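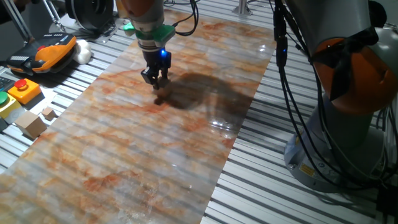
Glossy orange-and-white marble pattern over a ribbed surface, with the ribs showing through as faint stripes.

Covering a tiled rental counter with marble film: will the grout lines show?

2 min read

grout_expectations
I rent a place in Rullison with a kitchen counter made of small beige tiles and very deep grout, in which I believe the previous tenant stored crumbs for the winter. The landlord says a new counter would cost 2000 dollars and that I'm welcome to buy him one. I have declined.

Plan B is a roll of stick-on marble film from Druton. I'm going to see every grout line through it, aren't I? And is there any way around that short of ripping the counter out and losing my deposit? I'd like it done by Saturday, when my mother visits and inspects things.

unit_708
Yes, you'll see every one. Glossy film is the worst for it because the shine picks up each dip, and the pale thin stuff lets the color through as well. I stuck mine straight onto tile and for a year it looked like a marble waffle.

You need something flat between the tile and the film. I had a hardboard panel cut at Villalobos, covered that, and laid it on top of the counter. Nothing is glued to the landlord's property. When I move out, it comes with me, like a very dull painting.

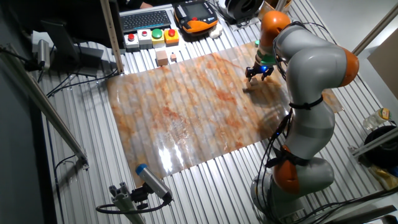
Can you put a hot pan down on the film?
Use a trivet every time, since stick-on film can shrink, bubble or scorch under a pan straight off the stove.

Also don't cut on it. I did, once, a lime.

peel_slowly
The panel is the right answer. If you can't face the panel, there is a worse answer, and I've lived with it since March:

1. Scrub the tile with degreaser, then do it again. Film doesn't stick to bacon.

2. Let the grout dry overnight. It holds more water than you'd think.

3. Unroll the film with the backing still on and leave it flat for a few hours so it stops trying to be a tube. Decide now which way the veins run. Mine change direction at the sink, and I've had to call it a feature.
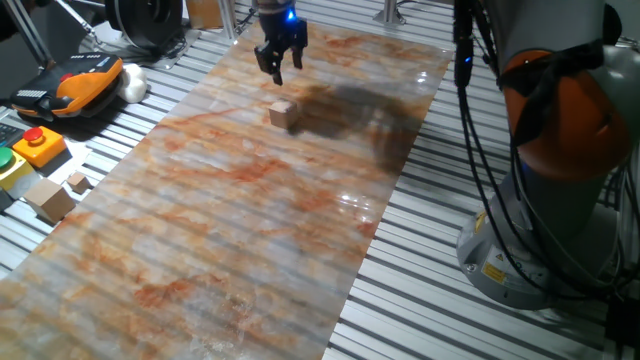
4. Peel back a hand's width of the backing, stick that end, and work forward with a plastic card. If you peel the whole sheet first it will find its own sticky side and you'll be buying another roll.

5. Trim with a new blade. Go easy, there's a tile under there and your deposit is attached to it.

The lines will still show, though a matte film hides them better than gloss. Test a scrap in a corner before you commit, and warm it with a hair dryer when you take it off. Destaneo sells a grout filler for this too, but I have no idea how you'd get it back out, so I'd leave it alone in a rental.

grout_expectations
Going with the panel. The counter is 467 millimeters deep in one spot and something else everywhere I measure after that, so wish the saw person luck.

Contact us | Copyright, all rights reserved | Back to top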